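Section 4. Setting Up the Welcome Table

By now the room is divided and the floor is clear, so you get to do the fun part! The Skulo guest kit is made for a shared table where people can help themselves to a snack or grab something they forgot to pack. Give yourself 40 minutes the first time. You'll be a lot faster on the second.

4.1 Covering the table

1. Wipe the tabletop and let it dry completely.
2. Unfold the cloth and lay it fuzzy side up. Smooth it from the middle outward with the flat of your hand.
3. Pull the cloth even on both short sides.
4. Stand the folding screen behind the table, leaving a gap you can reach an arm through.

Caution: Never lean the screen against the table. Open the panels in a zigzag until they stand firmly without help.

4.2 Laying out the row

Work along the far edge, left to right, and keep everything in a single line as much as you can. A single row is so much easier to restock, and the front of the table stays free for plates, bags and elbows.

5. Start with the cleaning things: sponge first, then the lint roller.
6. Add the paper cups. They can lie on their side if the stack is tall.
7. Put the water and a bowl near the center.
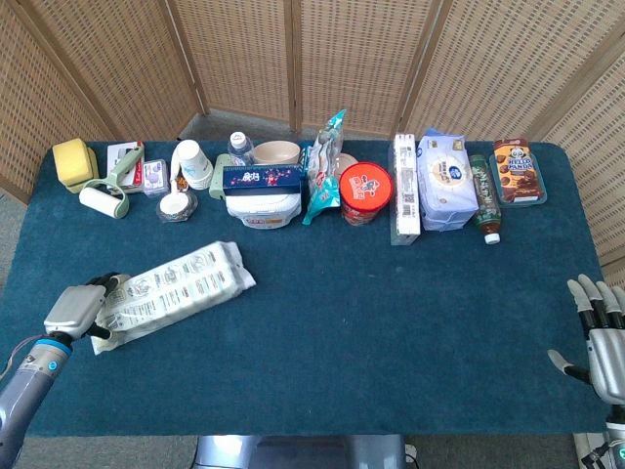
8. Fill in the rest with snacks and drinks. Mix the shapes up – a bag next to a canister, a carton next to a bottle – and the whole row looks more inviting.
9. Finish the right-hand end with a box of cookies on a small tray. We love Hello Panda for this, and so do most of the kids who come through Valville!

Note: It's fine to stack one box on top of a tub, but stop there. Taller stacks slide on fuzzy cloth.

Caution: Check the allergy information on every snack before it goes out, and keep the original packaging.

4.3 Restocking

10. Look over the row at 9 a.m. and again after lunch.
11. Move older packages to the front and tuck new ones behind.
12. Brush crumbs off the cloth with a dry hand, then run the lint roller over it in short strokes. Peel off the used sheet when it stops picking things up.

Note: Replacement cloths are listed in the Woldemariam parts sheet under item 608. Wash a new one by itself the first time, as dark colors can bleed.

Lemlem Feyisa's layout for narrow tables is in Section 6.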